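Zemach desk and task lamps — frequently asked questions

What globe does the Istum desk lamp take?

The Istum has a built-in LED and there is no globe to change. The Rieger clamp lamp takes a standard small screw globe, which is sold separately. Please stay at or under the wattage printed inside the shade.

Can I dim my lamp?

The Istum dims from the touch strip on the base. Hold your finger on it and let go when the light suits you. It remembers the last setting, unless it has been unplugged at the wall. The Rieger is on/off only — don't connect it to a wall dimmer.

How thick a desk will the clamp fit?

The clamp opens to 50 mm. For anything thicker you'll need the screw-down plate, sold as a spare part. Glass tops are not suitable for the clamp.

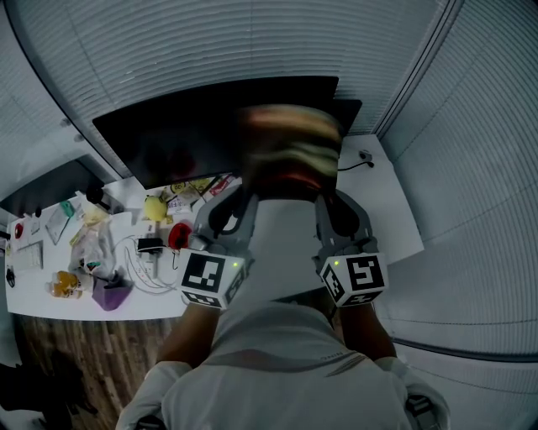
How high should the lamp sit?

Most people find the head comfortable at 36 to 50 cm above the desk. If you get glare on a monitor, move the lamp to the side and tilt the head down before you try turning the brightness lower.

The arm droops. Is it faulty?

Usually not. Tighten the knob at the elbow a quarter turn at a time. If the arm still won't hold, send us a photo of the joint and your order number.

Is the Nindus the same as the Istum?

It's the same head and arm on a weighted base, without the clamp. The cord is 30 cm longer. The Nindus has come in grey as well as white since May.

Can I use these lamps outdoors?

No. They are for dry indoor areas only, and that includes covered patios.

What does delivery cost?

Delivery is free on orders over $80. Spare parts go by regular post.

How do I return a lamp?

You have 30 days from delivery. Pack it in the original box with the power adapter and write the order number on the outside. Returns are handled by Timo Bauerfeind, and wiring or colour questions go to Rüdiger Ehlers. Both can be reached through the contact form.

Last updated December 6, 2022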